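3.2 Materials and setting

The items were drawn from a lost-property store held by Gillgate, a family activity center, between spring and August. The store contained 171 soft items at the time of selection. We removed anything with batteries or loose parts, and anything that had been claimed before the sessions began, which left 121. These covered plush figures, soft bags, hats and small cushions. Each item received a paper record card with a number, a short name and a storage location. No labels were attached to the items themselves, as an early trial at the Karkell site showed that participants sorted by label color when one was present.

Sorting took place at a table with a white top. A plain pale surface was preferred to the patterned cloth used by Ostrowski in the earlier Brekus sessions, where dark straps and trim were hard to pick out against the background. Participants placed one item at a time on the table, turned it as they wished, and then named the group it should be stored with. They were free to make new groups at any point and to move an item they had already placed.
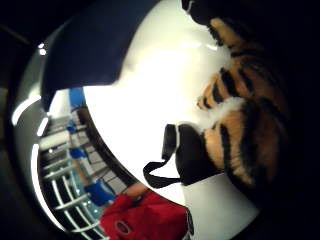 Figure 2. Plush item with orange fur, black tiger stripes and a black strap, on the white tabletop.

The main difficulty in this part of the work was that many items fell between two groups. A plush animal with a strap may be stored with toys or with bags, and both choices are reasonable. The written guide used at Gillgate said only that items should be put "with similar things." Some participants took this to mean the outer material and others took it to mean how the item would be carried or held. We did not correct either reading during the sessions. When a participant asked which was right, the session leader repeated the guide and waited.

Long pile caused a second, smaller problem. Fur can hide a seam, a zipper or the place where a strap is sewn on, and participants who did not turn an item over often missed these features. For this reason we noted whether each item had been turned before it was named. Turning was coded as present if the underside was brought fully into view, and absent if the item was only lifted or pressed.

In total, 2,064 placements were recorded, including repeat placements of the same item by different participants. Two coders worked from the session notes and the record cards. Where they disagreed about the group a participant had meant, the wording on the session sheet was used. Placements with no spoken or written group name were kept in the count but left out of the comparison in Section 4. The groups supplied by Oravec, who run a similar store, were added afterward and were not shown to participants.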